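sumaiya_c
Six weeks in with the two arms at Pukley, sorting mixed returns, and I love it!
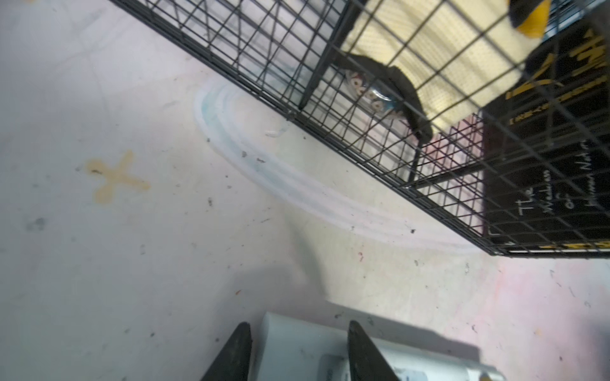
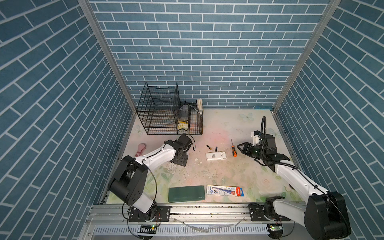 My job has changed more than I expected. I used to tip boxes out all shift, now I check what the arms pick and deal with the odd stuff. Small things like the batteries and the screwdriver still need my eye – but my wrists feel great!

otis_m
125 items a shift, though. We did 200 by hand.

sumaiya_c
True, but I went home shattered.

Carola H
Did anyone's hours get cut? Ours did in July.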